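The Magazine Table, One Year In

Some of you asked how the magazine sorting is going. I've been at this since October, a little at a time, mostly in the evenings with the radio on.
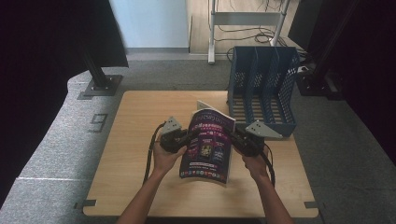 The whole pile came to 376 issues when I started, which sounds made up but I did write it down. They were in banana boxes, in two closets, under the stairs and (I'm a little ashamed of this one) in the trunk of the car. A good half came from my aunt, who never threw out a magazine in her life and folded the corners of every recipe she liked. I love her for it, but wow, so many corners.

My rule is easy. I pick one up, flip through it once, and decide right then. If I catch myself reading an article about bathroom tile from ages ago, it goes on the give-away pile and I move along. This works maybe four times out of five!

A few notes on the setup, because people always ask me about that part more than the magazines.

The table. Light tan wood with rounded corners, and those corners have saved my hips more than once. I used to sort on the floor and my knees had opinions about it. If you only change one thing, get yourself up to table height.

The holder. Navy blue plastic, mesh sides, three open slots. I looked at a fancy set from Sadent first and just couldn't do it, not at that price, not for something that stands on a shelf. With this kind you can see through the sides, so a skinny issue doesn't get lost at the back of a slot for a year. One slot is going to be food, one is going to be garden, and the third is for whatever I can't make up my mind about. I fill it from the left and put the spines facing out.

The glossy ones. Oh, they're slippery. A thin magazine with a shiny cover flops over the second you let go, and then it gets that bend down the middle that never comes out. I put a thick issue on each side of it and that mostly fixes things. The dark covers are my favorites to look at, all that purple, but they show every fingerprint.

Loose sheets. Subscription cards, order forms, a letter from the Corkanard garden club that had nothing to do with anything. I pull them all out before a magazine gets its place. There's a shoebox for the ones worth a second look, and it's already too full.

Where I am now: 205 issues have gone to the free shelf at the Daron laundromat, where they last a day or two at most, and 20 are staying with me for good. The rest are still waiting in their boxes. I'm hoping to get through the sewing ones next, so if you're missing an issue of something, write and ask before I get to that box. I can't promise anything, but I'll look!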